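Sep 4, 2024

# A day out with the cast of *Odamby*

The shuttle to the Plevstead studios leaves from behind a carpet store, and by the time I found it there were 2 seats left, one of them next to a man holding a framed portrait of Sheila Fairclough on his knees. I took the other one.

For anyone who has managed to avoid it, *Odamby* is a soap about a family that owns a ferry company and can't go to a party without somebody coming back from the dead. It has been filming at Plevstead for years, and once a year the studio opens its doors, sells a lot of tote bags, and lets the public walk through the Marchetti kitchen in groups. I went with Hongmei Lei, who has seen every episode, and her sister Xinyi, who has seen none and had been promised lunch.

The line for wristbands took most of an hour. It gave us time to hear all the theories about Zihan Qiu and Lingyun Feng, who played husband and wife until July, when his character drove into a quarry. Depending on which part of the line you stood in, they were secretly engaged in real life, had never been able to stand each other, or had opened a juice bar. A woman in front of us said she had seen the ring. Pressed on this, she said she had seen a picture of a hand.

Then the tour. The kitchen is much smaller than it looks on television, and the famous staircase goes up eleven steps and stops. Our guide told us that anybody who storms off upstairs has to stand on a little platform at the top until the director calls cut. During the Christmas episode four of them were up there at once, all not speaking to each other in the story and, she said, passing around a bag of chips.

I liked the hospital best. One corridor, repainted as needed, has served as the hospital, the police station, the airport, and a convent. The door at the end says MATERNITY on one side and DEPARTURES on the other, and I would like that on my tombstone. Hongmei had her photo taken in the bed where her favorite character was in a coma for 3 months. She closed her eyes and did a very good job. Xinyi asked the guide whether the actor got paid for lying there. He did, same as for talking.

Wardrobe was behind glass, with the red dress from the shipboard wedding in the middle. It comes from Hrynyshyn, the bridal shop downtown that lends the show its gowns and had brought a table of brochures in case anyone felt inspired. A sign gave the number of hand-sewn buttons on the back as 306. The bride wore it for one scene before she was pushed off the boat, so there is a second dress, the wet one, which has a zipper.

Lunch was a sandwich in a tent. Xinyi considered the promise technically kept.

The cast panel started at two, in Stage B, which seats 172 and had more people in it than that. Sheila Fairclough came out first and got a standing ovation for sitting down. She has played the grandmother since the beginning and treats the audience the way her character treats bank managers. Asked for her favorite storyline, she said the one where she went to Switzerland, "because I was in Portugal for six weeks." Asked whether she ever watches the show, she said she was usually in bed by then.

Zihan Qiu and Lingyun Feng were put at opposite ends of the table, and half the room took notes. He was charming and a bit sleepy. She was quick and funny, and did an impression of a co-star who had the sense not to attend. Somebody finally asked whether there was any news they'd like to share. There was a long silence, of the kind *Odamby* normally fills with a cello. Then Feng leaned into the microphone and said that yes, she had been cast in a play. You could feel the disappointment roll from the back row to the front. It sounds like a good play, too. She's a lighthouse inspector.

Qiu was asked whether his character was really dead, and said that the car was.

Autographs came after, at a price I'm not going to type out. The man with the framed portrait got to the head of the line and found that Fairclough wouldn't sign on the glass. She made him take the whole thing apart on the floor while she waited, offering advice. He was still glowing on the bus home. He had also lost one of the little clips from the back, and a number of us got down and looked for it.

Some practical notes, if you're thinking of going next year:

- Get the early shuttle. The wristband line only gets longer, though the gossip improves.
- Bring food.
- The Hotel Ostau, across the road, has the nearest decent coffee and doesn't mind if you sit there a long time. Two of the younger cast members were at the next table arguing about parking.
- Don't ask about the twin. They won't discuss the twin.

Hongmei bought the tote bag and a mug with the ferry on it. Xinyi, who had been silent through most of the ride back, wanted to know which episode the quarry was in and whether she'd need to see the ones before it. They were on their fourth by the time I called that evening, and Hongmei said she couldn't talk, the grandmother was about to find the letter.

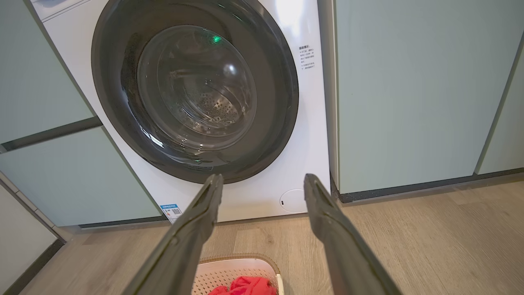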